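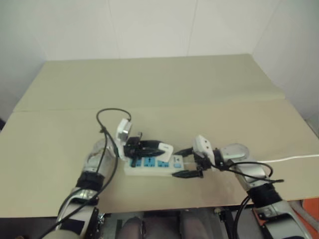 The Winter the River Stood Still

Every town has one date that the older residents use to measure all the others. In Sivach, where I spent the better part of this fall, that date is the freeze. People will tell you that the bakery opened two years before the freeze, or that a cousin got married the spring after it, and they'll say it in such an ordinary way that it takes a visitor a while to notice that no one ever bothers to give the year.

I first came across the freeze in a used bookstore, in one of those thick books of great events that are so pleasant to open anywhere and so hard to put down (I have a shelf of them, and my family has stopped asking why). It had a single paragraph, squeezed between a famous treaty and a famous shipwreck. The paragraph said that the Clama River had frozen solid from bank to bank, that it stayed that way for 577 hours, and that when the ice broke it carried off the old bridge. That was all. I read it standing up, then I bought the book, and by November I had a rented room above a shoe repair shop and a very good view of the river.

What the paragraph left out was nearly everything, of course. It didn't say that the Clama was a working river then, with flat boats going up to the mill at Chuensuk and coming back down loaded with flour. It didn't say that the boats were caught halfway. The ice closed in overnight, and the crews woke up to a silence they later described as the worst sound they had ever heard. They walked home across the river, some of them carrying what they could on their backs, and left the rest where it sat.

The town archive keeps its papers on the freeze in three gray boxes in a reading room that used to be the post office. It's a lovely place to work if you don't mind a coat. I went through the boxes slowly, partly because the handwriting is terrible and partly because I was enjoying myself. There are shop ledgers, a school attendance book, a stack of letters tied with kitchen string, and one long, furious complaint about the price of candles that runs to seven pages and never once mentions the ice.

The attendance book was my favorite. In the first week the schoolroom is nearly empty, and the teacher has written "cold" beside name after name. In the second week the children come back, more of them than before, and it takes a letter in another box to explain it. The families from the far bank, who usually kept their children home because the ferry cost too much, had discovered that the walk across was free. For those few weeks the school at Sivach had the fullest benches in its history. I found myself hoping, quite foolishly, that the ice would hold until they got through long division.

A sort of market grew up on the river as well. It started with a man selling roasted chestnuts from a sled and spread from there, until there were almost 100 stalls by one count, laid out in two crooked rows from the mill landing to the church steps. The stall keepers paid no rent to anybody and the town council was very upset about it. The minutes of their meetings are wonderful reading. They argued for an entire evening over whether a frozen river counted as a street, and if so, who ought to sweep it.

And then the bridge. The old bridge at Sivach was stone, with low arches, and people were so proud of it that they put it on the town seal, where you can still see it today on the trash cans and the parking signs. When the thaw came it came from upstream, and the ice moved down in great slabs that stacked up against the piers. Several of the letters describe the sound. One compares it to furniture being dragged across an attic floor, which made me laugh, and then, the more I thought about it, didn't. The bridge went in the early morning. It took 20 minutes, according to the miller, who had a watch and evidently kept his head.

No one was on it, and I was so relieved to read this that I got up and walked around the reading room. The stalls had come off the ice the evening before, after an old ferryman went from one to the next telling everyone that the river smelled different. The council, still put out, had told people to ignore him. I've wondered since then how many of the world's great disasters had someone like that, going around in the dusk with a warning about a smell, and how many of them were listened to.

The new bridge took years, and it was built a little way downstream, and because of that the whole town gradually shifted over to meet it. If you walk through Sivach now you can feel the bend in it. The old main street runs straight toward the water and stops at a railing, with a bench and a few geese. The newer one, lined with banks and pharmacies, comes in at an angle. Strangers get lost there all the time, and I did too, on my first night, with a suitcase, in the rain.

Brurora, the little settlement on the far bank, did less well out of it. Its ferry landing had faced the old street, and when the crossing moved, the trade moved too. There are a few houses left and a chapel with a good stove. On my last Sunday I walked out that way and ate my sandwich on the landing steps, looking across at the railing and the geese. The water was high and brown and going by at a terrific clip.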